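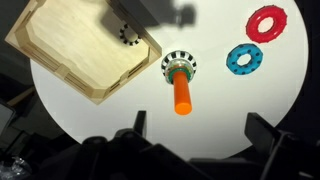 The ring stacker is sold as a toy that teaches a child to put things in order by size, and our project group set out to test whether that claim holds up. I had my doubts from the start. A stacking toy only teaches order if the wrong order looks or feels wrong, and with loose pieces on a white round table, like the red ring and the smaller-looking blue one lying to the right of the orange peg, I could not see what would push a child toward one before the other. Both have a hole in the middle. The bumps and dots are fun to touch, but they say nothing about which ring comes next.

Student project report, Play and Learning Materials
By Siamak Heydari
21 August 2023

We use cookies to improve your visit. Accept | Manage settings

What we did

We watched 9 children at the Wastesmont play center in June. Each child got the peg, the rings and 4 minutes, with no instructions. The Trarna catalog says the set "builds early sorting skills," and we wrote down every ring placed and the order it went on.

What we found

Most children put on whichever ring was closest to their hand. Two of them sorted by size, and both were the oldest in the group, so they may well have known how already. One boy wore the red ring as a bracelet for most of his turn. My partner Bilyk counted that as "creative use" in her notes. I would count it as not stacking.

Color got far more attention than size. When we asked the children afterward which ring they liked, they named a color every time, and none of them mentioned big or small. If the toy teaches anything in a session that short, I would guess it is aiming a hole at a peg. That is a real skill, but the box promises more.

Problems with our test

Our group was too small to prove much, and we had no second toy to compare with. A straight peg also takes the rings in any order. We wanted to try a cone-shaped peg, which would stop a small ring from sliding all the way down, but the one we ordered from Zesow came too late to use. Bilyk thinks a longer session would have shown more sorting. Maybe, but I would want to see it before I wrote it down as a result.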